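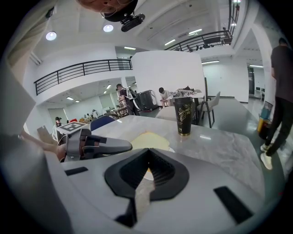
Comprei a minha primeira luneta, uma Suletti, há 4 anos e continuo a achar que pagamos demasiado por ampliação. Toda a gente pergunta "quanto aproxima?" e depois vai para o estuário com um tripé fraquinho, a ver garças a tremer! Eu fico-me pelas 20 vezes – e chega-me muito bem. A Woltwood faz coisas lindas, não digo que não, mas por 2000 euros prefiro um bom tripé e duas viagens em outubro.
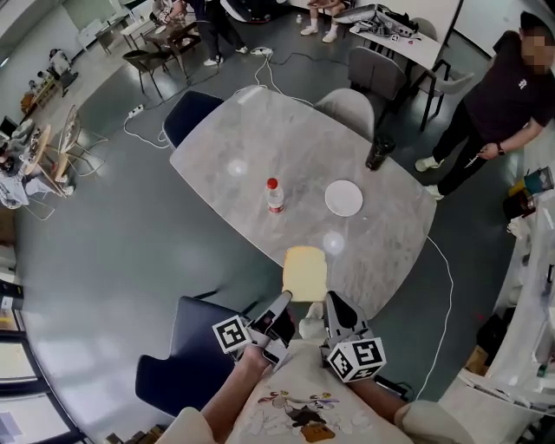 Mesa oval com garrafa de água e prato branco.

Experimentem antes de comprar, de preferência ao fim da tarde, com pouca luz.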